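Working Alongside the Folding Station: A Guide for Linen Room Staff
Trokham Residence, Housekeeping Services

Please read this guide before your first shift with the Ondico gripper arm.

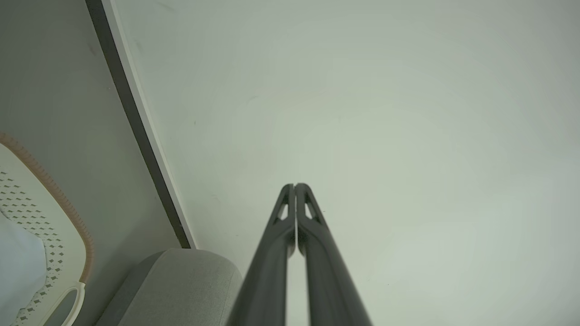

Before the shift

1. Sign in at the supervisor's desk and read the handover sheet. The night team notes any stoppages there.
2. Check that the gripper fingers are free of lint and thread. Use the soft brush only. Do not pull the fingers apart by hand.
3. Confirm that the status line on the screen reads READY. If it shows code 38, call Derek Haworth and leave the arm as it is.

During the shift

4. Bring linen to the station in baskets. Remove anything with pins, buttons or zippers and fold it by hand.
5. Keep your hands out of the marked area while the arm is moving. To reach in, press PAUSE and wait for the tone.
6. If the arm fails to pick up a piece after five tries, it will stop. Pause it, lay the piece flat, and press RESUME.
7. Inspect folded stacks before they leave the room. Staff remain responsible for quality – the arm does not detect stains or tears.

Changes to your duties

The arm handles towels and pillowcases, up to 200 pieces per shift. Residents' personal clothing is still sorted and folded by staff. Hours and pay grades are unchanged through November. Employees who complete station training may apply for the new linen lead position, which is open to all shifts.

Folding targets for individual employees no longer apply. Stoppages are not counted against the person on duty.

Questions and concerns

Training is scheduled by Nazma Talukder. Questions about duties or hours should go to Babita Shukla, extension 737. Staff who prefer to raise a concern in writing may use the form kept at the supervisor's desk.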